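Lovum Garment Steamer
Section 3: Filling, Heating and Steaming

Read Section 2 before you plug the steamer in. The hose must be locked to the base and the pole fully raised.

Filling the tank

1. Turn the dial to OFF and unplug the power cord.
2. Lift the tank straight up by its handle.
3. Turn the tank over, unscrew the cap and fill with cold tap water to the MAX line.
4. Screw the cap on hand-tight and set the tank back on the base. You will hear a few bubbles as the water runs down.

Note: In hard water areas, use half tap water and half distilled water. Do not add vinegar, scent or starch to the tank.

Heating

5. Hang the steam head on its hook with the vents facing away from you.
6. Plug the cord into a grounded wall outlet. Do not use an extension cord.
7. Turn the dial to 1 for thin fabrics or 2 for cotton and denim. The light turns green when steam is ready.

CAUTION: Steam burns. Keep hands, face and pets away from the vents. Never steam clothing while someone is wearing it.

Steaming pants

8. Empty the pockets, close the zipper and check the care label. If the label says not to steam, stop.
9. Clip the pants to the hanger by the cuffs, so that the weight of the waistband pulls the legs straight.
10. Hold one cuff lightly with your free hand, wearing the Boltden heat glove.
11. Move the steam head slowly from top to bottom, touching the fabric.
12. Turn the pants around and repeat on the other side.
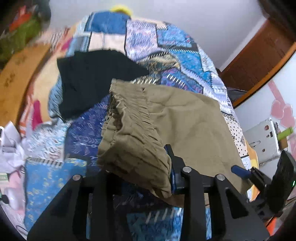
Gathered or elastic waistbands take longer than flat ones. Stretch the band gently between your hands before you start, then steam it from the inside first. Let it cool for 3 minutes before you let go of the shape or fold the garment.

For cuffs and pleats, fit the Ziltard crease clip (sold separately). Press the lever, slide the fabric in, release, and draw the clip down along the fold. Do not use the clip on velvet or on anything with a printed surface.

If the head spits water, the hose has a low spot. Lift the head above your shoulder for a few seconds and let the water run back to the base. Spitting is normal during the first minute.

After use

13. Turn the dial to OFF, unplug the cord and wait until the base is cool.
14. Empty the tank and leave the cap off overnight.

Descale the base after every 300 minutes of steaming. See Section 7.

Replacement clips and gloves: Bukhari Home Parts
Revised August 2023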